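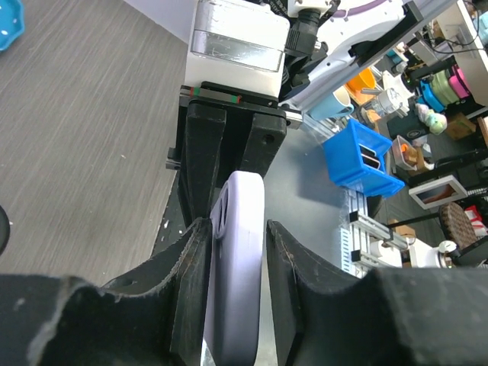
Two grippers at a lavender object, the lower pair of fingers showing scratches from use.

The Drostau handover rule is a convention for passing objects between two robot arms that share a table. It was drafted at Lutthorpe by Milovan Tomić and first circulated in August as a list of 13 clauses, one of which concerned where to leave coffee and was later dropped. The remaining 12 are still in use.

The central clause states that the giving arm holds still until the receiving arm has closed its fingers and reported a firm grip. Only then may the giver open. Earlier practice let both arms decide for themselves, a method popular with everyone except those who paid for the objects. A log kept at the Mak workshop lists 287 drops under the old arrangement, 51 of them credited to "confidence."

Other clauses set a slow approach speed, require a stop button within reach of a seated person, and ask that worn finger surfaces be checked before each session. The rule gives no figure for how worn is too worn, an omission that has produced more letters than any other part of the text.

Doseck adopted the rule with one change, allowing the receiver to try a second time without asking. Tomić has described the change as "optimistic."

See also: Shared workspace; Gripper wear; Stop button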